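Getting door handles right with hand-held grippers: notes from our workshop build

February 2024

12 comments
Share

I've had a few messages asking how we record the door handle demonstrations for Jelus, the arm we've been putting together at the Cuvau shared workshop, so I've finally sat down to write it all up. If you've got a pair of hand-held grippers with marker cubes on them and a camera you can wear above your head, you can follow along pretty much as is. If your setup is different, most of the fiddly bits will still apply (sadly).

What I won't cover is building the grippers themselves. Ours are the Gakeck pattern with a few changes to the trigger, and that deserves a page of its own. I'm hoping to have it done by April.

What you'll need

Two grippers, charged, with the marker cubes fixed on. An overhead camera on a rigid arm and something to strap it to you. A laptop or small box to take the recordings. A door with a lever handle, ideally one that people aren't trying to get through every five minutes! And a roll of decent tape, because you will want tape.

Step 1: Check the cubes before anything else

Give each cube a good wiggle. If it moves at all against the gripper body, stop and tighten it. I lost a whole afternoon of recordings to one loose screw, and the maddening thing is that it all looked fine on the screen. The cube was still being picked up perfectly well, it just wasn't where the software thought it was in relation to the fingers, so every grasp came out a bit to one side of the handle.

Wipe the faces too. Greasy thumbprints on a black square can catch the light and muddle the edges. I use a dry cloth, and matt paper if I'm printing new ones. Glossy paper was a mistake I only made once.

Step 2: Set the camera height

Put the harness on, do it up tighter than feels polite, and then stretch both arms out in front of you as far as they'll go. Both cubes should stay in view the whole way. Now bring your hands back to your chest and check again. You'll probably find you can have one or the other, so tilt the camera forward until the far end is safe and put up with losing the near end. For doors it's the far end that matters.

Don't worry about the top of your own head being in there. I spent ages trying to get rid of mine and all I managed was a camera so far forward that the whole mount wobbled when I walked.

Step 3: Calibrate standing still

Stand a comfortable arm's length from the door, hold both grippers out and open and close each one slowly, all the way. Our script (it's called Pană, and it's not pretty) wants 300 frames of this before it will give you a fit. Keep your feet planted. If the number it spits out at the end is much worse than last time, go back to step 1 and wiggle the cubes again.

Step 4: Walk through the movement slowly

Do a few goes without recording. Come in with the fingers open wide, close on the lever well out from the pivot, push down, and only then pull or push the door. I kept wanting to do it all in one sweep, the way you'd open a door at home with your hands full, and the arm simply couldn't copy it. Splitting it up feels daft for the first ten minutes and then you stop noticing.

Decide which hand is doing the work and stick with it for the whole batch. The other gripper still needs to be in view, so hold it out to the side somewhere sensible and try not to wave it about.

Step 5: Record in small batches

I do 64 goes and then have a sit down. Your shoulders will thank you, and tired arms droop, which changes the angle you come in at. Between batches I move my feet a little, left or right, nearer or further, so that Jelus doesn't learn to open the door from one exact spot on the floor. We got our first half-decent policy out of 400 goes, and we're now up to 3464 over several doors, so don't lose heart if the early results are rubbish. Ours tried to shake hands with the wall.

Step 6: Look at what you've recorded

Please do this the same day. Scrub through a handful from each batch and look for cubes dropping out, cables wandering across in front of the lens, and goes where you forgot to open the fingers first. Delete the bad ones straight away. I used to put them in a folder called "maybe" and that folder is now enormous.

Step 7: Practise the approach

The approach is where most of my early recordings went wrong, so it's worth extra care. You want the hand that's going for the handle pointing straight at it well before you arrive, with no last-second swerve. Fingers spread in a wide V is what I aim for, like the right-hand gripper here, coming up towards the silver lever with its marker cube still in plain sight. The left one is out in front as well, so both cubes can be tracked together. Once your approach looks like that every time, try coming in a touch higher or lower and record another batch.

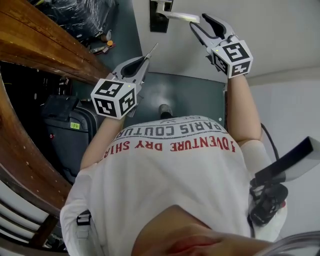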